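Prys Gwilliam
Friday, 7:40 p.m.

OK so a few of you asked why I went quiet this week. Short version: our two-arm setup kept over-pouring and I lost four days to it. Long version coming, get a snack.

The job is portioning. Scoop goes in the bowl, bowl sits on a kitchen scale, right arm pours until the number hits target, then it's supposed to stop. We call the pour routine Vomenura (Fouzia picked the name, don't ask me).

Monday it stopped stopping. Target was 400 grams and it sailed right past. Then it went back for more! Scoop after scoop, totally calm, until the bowl overflowed and the run died at step 1113.

First guess was the gripper slipping on the scoop handle. I swapped the finger pads, felt very clever, and got the exact same thing.

Second guess was a bad scale. Danish lent me his. Same thing again, and now I owe Danish a coffee. 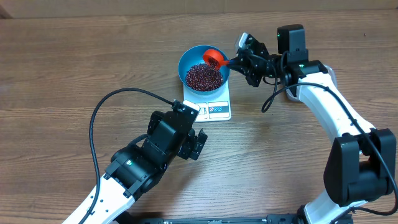

Was anything at risk besides my patience?
Mostly the arms. With the weight reading stuck, the only thing ending a run was the step limit, so they could have kept reaching into a full bowl for a long time.

And yep, stuck is the word. Kausar pulled the logs and the weight value was frozen for 26 seconds at a stretch. The scale was sending fine. Our reader hit one garbled line, threw an error, swallowed the error, and kept handing back the last good number. Which was 33 grams. So as far as the arm knew, the bowl was nearly empty forever.

I wrote that reader. In May. With a comment on it that says "fix later." Cool, cool.

What changed: every reading has a timestamp now, and if it's older than half a second both arms hold still and the status light in the app goes amber. Parveen also made me add a hard cap on scoops per run, and she was right, and I've told her so twice.

I yanked the scale cable mid-pour nine times this afternoon to test it. Held every time. I still want to try it with a noisy cable instead of a dead one, so that's next week.

If you're reading a sensor over serial, go check what yours does on a bad line. Seriously, go look tonight.

Last updated Friday, 9:15 p.m.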